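Clorkeo Rooms: a review after one spring of collecting demonstrations

Posted August 7, 2018

Clorkeo Rooms is a software kit for recording navigation and door-handling examples in simulated houses. You load a room, drive a virtual agent through it with a game controller, and the kit saves what the agent saw and what you told it to do. The saved runs are then used to train a policy that is supposed to do the same thing without you. I have been using it since March for a project at Vutell, where we are trying to teach a learner to find and approach everyday fixtures: doors, sinks, tables, chairs.

Before this we used our own recorder, which was a pile of scripts on top of a physics engine. It worked on one computer. When that computer was replaced we decided to pay for something with a manual.

Setup

Installation took most of an afternoon. The installer is fine, but the controller driver has to be added separately, and the page that explains this is in the appendix of the manual. If the controller is plugged in before the driver is installed, the kit will see it as a keyboard and every run will be saved with empty stick values. We lost our first session to that. Check one saved file before you record a whole batch.

The kit wants a decent graphics card. It runs without one, but the picture updates slowly enough that you steer late and overcorrect, and the learner will copy that. I would not collect on a laptop.

The rooms

You get two house packs with the base license. The one we use most is Corkville, which has seven rooms. The other is Vondráček, with larger rooms and longer hallways, and I have spent less time in it.

The models are simple. Walls are flat colors, and the floors and doors have a wood pattern that repeats if you look for it. Shadows are soft and generally in the right place. None of it would fool a person, but I don't consider that a fault in a collection tool. What matters more to me is that the objects have sensible shapes and that the same room looks the same every time it loads. Both hold up.

Colors can be changed per room from a settings file. We run each room in several wall and floor combinations, because our first policy learned to head for anything gray on a white wall. Changing the colors did more for us than adding runs did. The file is plain text and easy to edit, though a typing mistake in it will stop the whole pack from loading, and the error message doesn't tell you which line is at fault.

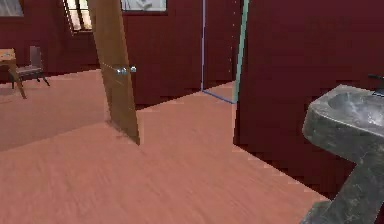 A Corkville room with the maroon wall setting. The door is open, and the stone sink is at the right.

Edges are the weak point in the graphics. Where a wall meets the floor at an angle, the line can come out in steps. You can see it on the projecting wall beside the sink. We were worried that the learner would pick up on the steps as a landmark, so we trained once with the smoothing option on and once with it off. The results were close enough that we left it off, since smoothing slows down recording.

Glass is handled as a tinted panel with thin colored lines at the edges. It is easier to spot than real glass. If your project depends on noticing clear glass, these rooms will give you examples that are too easy.

Recording

A run starts when you press the left shoulder button and ends when you press it again. You pick the goal from a list first, such as "go to sink" or "pass through door," and the goal is stored with the run. Agent position, camera view, stick values and time are all saved. The files are large but well organized, with a folder for each run and a short text summary inside.

Starting positions can be fixed or random. Use random. With fixed starts, you settle into the same path without meaning to, and after an hour all your runs look alike. The random setting does sometimes put the agent facing straight into a wall or a piece of furniture. At first I threw those runs out. Now I keep them, as backing away from an obstacle is a thing the learner needs to see, and clean runs never show it.

Doors took the most practice. The hinge physics are reasonable, but the agent's body is wider than the view suggests, and it is common to catch a shoulder on the door panel while going through. The kit logs contacts, so you can sort those runs out later. I would like an on-screen signal when a contact happens. At present you find out afterward.

There is an undo button that rolls the agent back a couple of seconds. Be careful with it. The rolled-back part is removed from the video but stays in the stick values unless you tick a box in the export window. That box is off by default. I reported this and was told it is intended, for people who want to study operator mistakes. It should still be off by choice and explained somewhere other than a tooltip.

Labeling and export

Each run can be marked good, poor or discard. I mark as I go, which takes a second or so per run, and then review the poor ones at the end of a session. Most of mine are poor for the same cause: I stopped short of the goal, or turned at the last moment so the goal was out of view. A learner trained on those will stop short as well. We tested this by mistake when a folder of poor runs was merged with the good ones, and the policy began parking well away from every sink in the house.

Notes can be typed on a run, but they are not searchable. We keep a separate spreadsheet.

Export is quick and offers two formats. The compact one drops the depth channel without asking. If you need depth, choose the full format and clear some disk space. Splitting runs into training and test sets is built in, and it can split by room, so that the test rooms never appear in training. That is the option I would recommend to anyone starting out. Splitting by run will give you a nicer number and tell you much less.

Working with more than one operator

We had two people recording for most of the spring. The kit tags every run with an operator code, and I am glad it does. One of us cut corners tightly and the other went wide, and with both styles mixed together the first policy hesitated at doorways. We agreed on a single way of going through doors, wrote it down, and recorded the door runs again. The tag made it easy to pull the old ones.

License seats are per computer and can be moved, but a move takes a day to go through. Plan for that if your machines are shared.

Support

Email only. Replies usually came the next morning and answered the question I had asked. The user forum is small. The search there is poor, and older posts refer to menus that have since been renamed.

What I would change

Show contacts on screen. Tick the undo box by default. Name the bad line when a settings file fails. Add clutter to the rooms, because the ones we use are tidier than any place people live in, and a learner that has only practiced around a table and a chair has not practiced very much. You can import your own objects, but each one has to be given a collision shape by hand, and it took me seven tries to get a coat rack to stand up.

Who it suits

Small groups that need a steady supply of driving and door examples and don't want to maintain a recorder. It is less useful for grasping work. There is a hand mode in the menu, but it is marked as a preview and I did not get far enough with it to say anything fair. If you already have a recorder that you trust, the room packs alone may be worth the money, and they are sold separately.

We are renewing for another year, on the base license, and will be adding a third seat once the new workstation is in.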